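Skolline adds looped microfibre cloths to its workplace cleaning range

Colour-sorted cloths for kitchens, washrooms and shared desks go on sale in August

Skolline, the supplier of cleaning textiles to offices and schools, will add a looped microfibre cloth to its Furkari range in August. The cloth is sold in lime green and lemon yellow. Both colours have the same weight, pile and edge finish and can be washed together after the first wash.

The Furkari cloth is intended for tables, worktops, sinks and painted surfaces. It can be used dry for dust or damp for grease and food marks. Skolline recommends green for areas where food is prepared or eaten and yellow for washbasins and taps, but sites that already work to their own colour plan can order a single colour.

"Most of the questions we get are about folding and storage," said Orathai Thongsuk, product manager at Skolline. "A cloth that goes back on the shelf crumpled tends to be picked up crumpled, and then only a small part of it touches the table. We have put folding instructions on the inside of the carton lid." 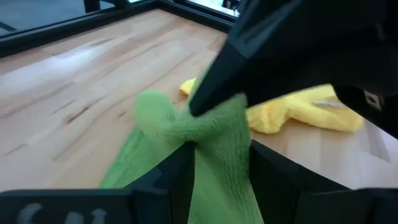 The instructions call for two folds, giving a pad that fits under the hand and can be turned to a clean face as each one becomes soiled. Cloths should be shaken out before folding. They should be washed separately from cotton, which sheds lint into the loops, and without fabric softener. The maximum wash temperature is 60 degrees. Tumble drying on low heat is permitted - line drying is preferred.

The cloths were tried at the Wosedau office building, where cleaning staff used 400 of them in place of cotton cloths. Normand Boychuk, who manages the building, said the staff asked for a larger hem label so that cloths could be sorted more quickly after washing. The change has been made on all cloths now in production.

Furkari cloths are supplied in packs of five or in cartons of 600. Cartons contain one colour only. Orders in Thailand will be handled by Ratanaporn, and all other orders by Skolline directly. Sample packs can be requested from the Skolline sales desk, which is closed on Saturday.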